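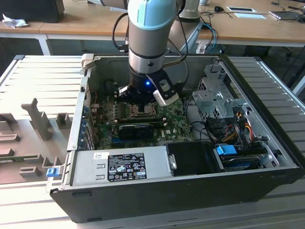
By the bench safety reader, Prondgate workshop, August

Desktop tower, side panel off – inspection checklist with comments

Sheet 384, second reading. I was asked to go through the answers and say which ones I believe. Fewer than I'd like.

1. Mains lead out before the panel comes off.
Marked: yes. Comment: by whom, and when? A tick isn't a time. Write the time next to it, as the Pluvirby sheets do.

2. Power supply left closed.
Marked: yes. Comment: accepted. The unit is in the case with its label facing up, so copy the rating from it and stop guessing from the model list. Nobody at this bench opens a supply, whatever the Skolik handbook says about "trained persons".

3. Case lying flat and steady.
Marked: yes. Comment: it's on its side on the slatted metal top. Fine for steadiness. I'm less keen on bare metal under a board people may want to power up for a quick test. Don't.

4. Cables clear of the work.
Marked: yes. Comment: generous. The power bundle comes out of the drive cage and the black data cables loop over towards the board. I'd have put "partly". Tie them back.
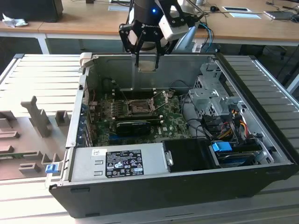

5. Socket pins protected.
Marked: not applicable. Comment: it applies every time the socket is open and empty. Cover on, or processor in, before anyone walks off. One bent pin and the board goes in the scrap count, which stood at 9 last time I looked.

6. Wrist strap worn and tested.
Marked: yes, tester no. 2855. Comment: that tester was due back from Vũ for checking and I can't find a slip to say it came. Treat as not tested.

7. Sharp edges checked.
Marked: none found. Comment: in a sheet steel case with a perforated drive cage? Look again, with gloves.

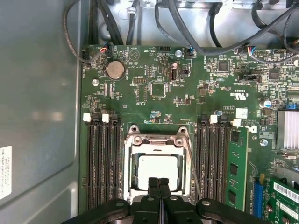 8. Processor seated flat before the lever is closed.
Marked: yes. Comment: check the corner marks too. If the lever needs real force, stop and lift the processor out.

9. Memory latches.
Marked: all shut. Comment: press both ends of every module fitted and listen for the click. A module can look upright and still be half out.

10. Coin cell in its holder.
Marked: yes. Comment: no complaint.

Result: not passed. Items 1, 4, 5, 6 and 7 to be done again and the sheet handed back by Saturday. Use form 530 – the old one has no space for times.

Last updated: August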